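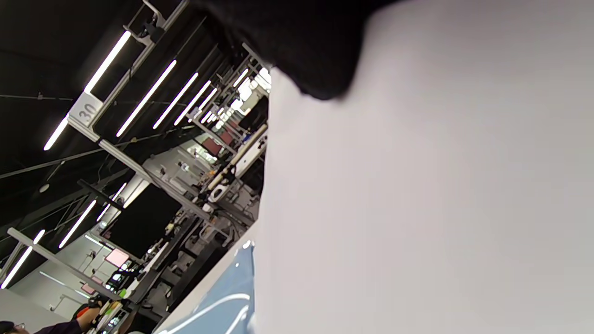 4. Recording sessions with the hand-held gripper

Read section 3 first if the gripper has not been calibrated since the last firmware change. Riven method only – the older Kassab protocol uses a different trigger and the files won't mix.

4.1 Before you record

1. Charge the gripper fully. Check the camera lens, wipe with a dry cloth.
2. Switch on the overhead strips and leave them on for the whole session. No dimming halfway.
3. Sleeves up past the wrist, or tight cuffs. Loose fabric near the lens hides the jaw tips and the tracker loses its features.
4. Write the station number on the session sheet. Same number in the file name.

Note: plain white surfaces give the tracker almost nothing to hold on to. If one fills half the view or more, keep some of the room behind it in sight – beams, light strips, bench edges all work fine.

4.2 Mapping pass

1. Start the recorder. Wait for two beeps.
2. Sweep the gripper slowly across the workspace. Tilt it as well, steep angles included. The map needs them later.
3. Return to the start pose and press the side button.
4. Look at the feature count on the tablet. Under 600, repeat the pass.

Caution: do not walk with the gripper during the mapping pass. Stand at the bench, move the arm only.

4.3 Demonstrations

1. Open the jaws all the way, hold still, press record.
2. Do the task at normal speed. No pauses to think – the policy learns the pauses too.
3. Release the object, back off, stop recording.
4. Bad take? Long press to flag it. Don't delete, the flagged ones are used for the failure set.
5. Reset the objects to a new layout and go again. 35 takes per operator, then swap.

Note: other people in view are OK as long as they signed the consent form. Faces get blurred at upload.

4.4 What the method gave us

The Fadstead set has 1488 usable demonstrations. Policies trained with tilted mapping passes lost tracking less often then those trained on level passes only. Sleeve occlusion was the most common reason for a rejected take. Full tables in the Grosari report, appendix 2.

Problems with upload or flagged takes – ask Mwajuma Kashindye. Have the sesion sheet with you.

Section last changed Oct 30, 2018.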